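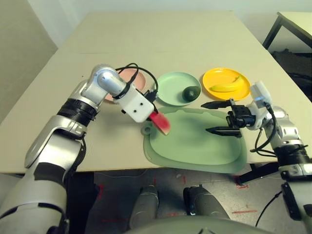

Melon notes from the Ercombe plots

Posted October 19, 2019 in Growing News

What a melon year! If you'd told me in the middle of that cold, gray stretch in May that I'd still be eating watermelon when the leaves were coming down, I'd have asked what was in your coffee. The last of ours came in just ahead of the frost, the vines are on the heap, and I've still got three fruit lined up on the cellar steps (plus one on the kitchen counter that won't see the weekend).

So, the number everybody keeps asking for at the gate. The Ercombe and Wenham plots between them brought in 3,396 pounds of melons. Last year it was 3,641, so yes, we're down a little, but last year we had a dry August and this year we had three weeks of fog, and I think coming that close is terrific. Wenham did better than Ercombe for the first time ever. They have the slope and the stone wall, and they will be mentioning it all winter.

Starting them off

Most of us sowed indoors too early again. I did! Mine were in four-inch pots on the windowsill by the end of April, and by the time the ground was fit for them they were long, yellow things winding around the curtain cord. The plants that did best were sown in the third week of May, straight into big pots so the roots were never bothered, and set out with only three or four true leaves on them. Watermelons hate having their roots pulled about. If you take one thing from this page for next spring, please let it be that: sow later, pot bigger, don't fuss.

Black plastic over the bed made a huge difference at Ercombe, where the soil is heavy and slow to warm. The two beds that had it down for ten days before planting were running all over the paths by the Fourth of July, and the bare bed next to them just sat there and sulked. At Wenham it hardly mattered. They tried it on half of one row and you couldn't have told me which half.

Row cover went on everywhere the day of planting and came off when the first female flowers opened (the ones with the tiny striped or plain melon already sitting behind the petals, which I still find completely charming). One bed got forgotten under its cover for another nine days and set almost no fruit, so let's put a note on the shed door next year.

What we grew

We had four kinds this time. The Gamage is the one most of you know, round, dark, red inside, and a good size for a family that doesn't want to give up a whole shelf of the fridge. It's been steady for us for years and it was steady again. A few split after the big rain, mostly the ones nearest the hose end, and they were eaten on the spot by whoever was standing there.

Drestotar was new to us. It's a long one with a pale rind and a lot of vine, and I was ready not to like it, because it took over half the squash patch and I had to keep turning it back with a rake. Then we cut one. Oh my goodness. Crisp all the way through and so sweet next to the heart that people stopped talking. It is slow, though, a good two weeks behind the Gamage in our ground, and in a shorter summer it might not have made it at all. I'd still give it a bed.

The little yellow-fleshed one was fun, and kids went for it, but it has a short life after picking. The orange one I won't bother with again. Pretty to look at, and it tasted like a cucumber that had been told about melons.

Is it ripe yet?

I get this question more than any other, and I've heard all the theories over the fence. Thumping is a lovely thing to do and I'm not going to stop doing it, but I've been wrong with it as often as right. What has worked for me, year after year, is the curly tendril closest to the fruit. When it's brown and dry right back to the stem, have a look underneath. If the spot where the melon rests on the ground has turned from white to a buttery yellow, cut it. If only one of those two has happened, wait. A watermelon won't get any sweeter once it's off the vine, so a few extra days are worth it, even with people hovering.

Stop watering a week or so before you expect to pick, if the weather lets you. Ours didn't, much, and the earliest fruit were a bit thin in flavor. The September ones were far better.

Cutting and keeping

A whole melon will keep two or three weeks somewhere cool, longer if the skin isn't nicked. Wash the outside before you cut it (it's been lying in the dirt all summer!) and use your biggest board, one with some kind of lip if you've got it, or the juice will find the floor. I take a slice off one end so it stands up flat, halve it, then lay the halves face down and go across. Half-moons for a crowd, sticks for small hands.

And save the rinds! I made two batches of pickle this year and both are gone. Peel off the hard green skin, leave just a blush of red on the white part, cut it in cubes, and soak it overnight in salt water. Next day rinse it well, simmer until you can get a fork in, then cook it in vinegar and sugar with a cinnamon stick, a few cloves and some sliced lemon until the cubes go glassy. It's wonderful with ham. I keep mine in the fridge and don't trust myself to guess at shelf life, so if you want to put it up properly, follow a tested canning recipe.

The cubes that get away from you in the fridge can go in the blender with lime and a pinch of salt, then into ice cube trays. I have a freezer drawer full of them for January.

Seed to share

We saved seed from the Gamage only. The Drestotar was growing too close to everything else to come true, and I don't want to hand anyone a mystery. There are 60 packets made up, and there's a jar of loose seed besides. They're in the tin at Ercombe, second shelf, next to the twine. Please take one packet to a household until spring and then help yourself to whatever's left.

If you're saving your own, rinse the seeds in a sieve until they stop feeling slippery, spread them on a plate (paper towels stick, I learned that the hard way), and give them a good two weeks to dry before they go in an envelope. Write the year on it. I have five envelopes here that say "melon, good" in my own handwriting and I couldn't tell you a thing more about them.

Before the ground freezes

Both melon beds need clearing, and the black plastic should come up, get hosed off and go back on its roll if it's still in one piece. We're sowing winter rye at Ercombe as soon as that's done. Wenham is getting leaves, lots of leaves, so if you're raking at home, bag them dry and leave them by the wall.

Next year's melons will go where the beans were. I've already drawn it up, and the Drestotar gets the end by the fence where it can run as far as it likes.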